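The clothes on the bed

In November I always promise myself the same thing: I will fold the clean clothes on the evening when they come from the line. I don't keep this promise very well. The clothes go on the bed, I make tea, I answer a message, and then it is nearly eleven and I want to sleep exactly in the place where the clothes are lying.

We live in Holholm for six years now, in a flat with 34 square meters and one closet. When I was a child, my mother ironed everything, also the towels. I respected this very much and I do not do it. But I want to be able to find a warm top in the morning without pulling out all the others, so this autumn I decided to learn folding in a more serious way.

My neighbor Nerys Bellis gave me one rule that helped. She told me to sort first by thickness and only after this by person. Before, I made a pile for me and a pile for my husband, and the thick things always pushed the thin things over. Now the heavy tops go to one side, the T-shirts go to the other side, and the work is faster than I expected.

I must say that the beginning never looks nice. The dark gray top is lying in a heap on the purple one, and the cream cloth with the green cartoon print is there too, next to the flowers. I like the purple very much, it is soft and it forgives bad folding. The gray is more difficult, because thick fabric wants to open again when I take my hand away.

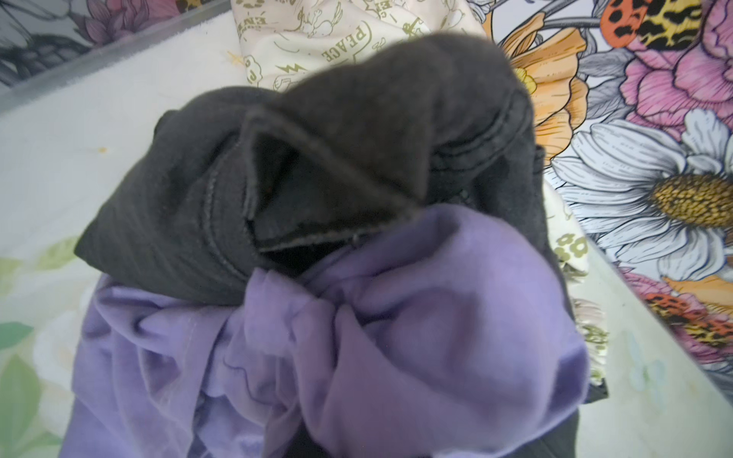
How I fold the thick ones

I close the zipper first if there is one. Then I lay the top with the front down and make the back smooth with my whole arm. The sleeves go in across the back, one over the other, and I fold from the bottom up in three parts. If it has a hood, I put the hood down flat before the last fold, otherwise it makes a hard ball in the middle.

How I fold the thin ones

For T-shirts I make a long rectangle and then I fold it until it can stand alone. They stand in the drawer like books. The drawer is from Hoekstra, second hand, and it sticks a little on the left, so I do not fill it to the top.

The whole bed takes me 40 minutes with the radio on. My husband says he can do it in 20, but then I find his sleeves hanging out of the drawer. Next time I want to write about socks, for which I still have no good system.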